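Singers wanted for the Breltholm Community Choir – spring and summer season

We're looking for new voices! The Breltholm Community Choir is opening its doors to new members for the coming season, and we'd love to hear from anyone who enjoys singing, whether you've sung in choirs all your life or only ever in the kitchen.

There is no audition. You don't need to read music, though if you can, your neighbour in the row will be very glad of you. We teach most things by ear, part by part, and send out practice recordings so you can go over your line at home or on the bus.

What we sing

A real mixture. Last December we sang carols from Spain, Lebanon and Yorkshire in one evening, and finished with a Georgian table song that half the audience wanted to learn on the way out. This season we're working on folk songs about rivers and the sea, two rounds by our musical director Wenceslao Palma, and a longer piece called Saliba, written for us in four parts with a solo verse that moves around the choir. Wenceslao has just finished the last movement and it's lovely – quite tricky in the tenor line, but lovely.

We especially need tenors and basses at the moment. There are 56 of us on the books and the lower voices are badly outnumbered, so if you have a low voice, or know someone who hums along to the radio in one, please get in touch. Sopranos and altos are very welcome too. If you have no idea what you are, come along and we'll find out together in the first session (it takes a couple of minutes and you won't have to do it in front of everyone).

What to expect

Rehearsals are in the evening, 7.15 to 9.15, at the Plaver Rooms on Mill Street. We start with a proper warm-up, which involves a fair amount of yawning and shaking out of arms, then work on two or three songs before stopping for tea. The second half is usually louder than the first. Doors open at seven if you'd like to settle in and meet people, and there's step-free access from the car park side. 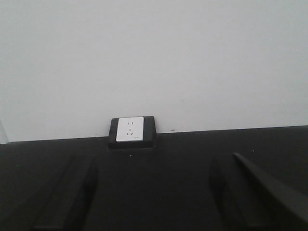

Hala Darwish wrote to us after her first season: "I'd been told at school to mouth the words, and I did for years. I spent my first three rehearsals terrified and the fourth one grinning. By the summer concert I was singing the low alto part with only one other person and I didn't want it to end." We hear versions of that quite often, and it makes us very happy every time.

You'd be joining for the whole season, which has three concerts in it. You don't have to sing in all of them, but we do ask that you come to most rehearsals in the run-up to any you sign up for. Wenceslao likes to have the whole choir in the room for the last two before a concert. We sing without scores wherever we can, so that means learning words by heart too. It's easier than it sounds with everyone around you doing the same.

Costs

Membership is £56 for the season, or £3 a session if you'd prefer to pay as you go. Your first two sessions are free. If money is tight, have a word with Rawan Rizk and we'll sort something out. You won't be asked for any proof or paperwork. Tea is included, cake depends on who's been baking.

Also wanted: a rehearsal pianist

Our pianist, Hadi Kassab, is moving away in the summer and we will miss him terribly. We're looking for someone to take over, ideally with a few joint rehearsals first so there's time to learn the songs and our bad habits. You'd need to be a confident sight-reader, happy to play single parts over and over, and able to follow a conductor who changes his mind. This is a paid role, and the fee includes the concerts. Write to us for details, telling us a little about your playing and any choirs you've worked with.

How to join

Ring Mireille Zoubi on extension 265 at the Plaver Rooms, or leave a note with your name and number at the front desk. Please let us know by 2/24/18 so that we can get enough songbooks printed. Children from twelve upwards can come with an adult who's also singing.

Bring a bottle of water, a pencil and comfortable shoes.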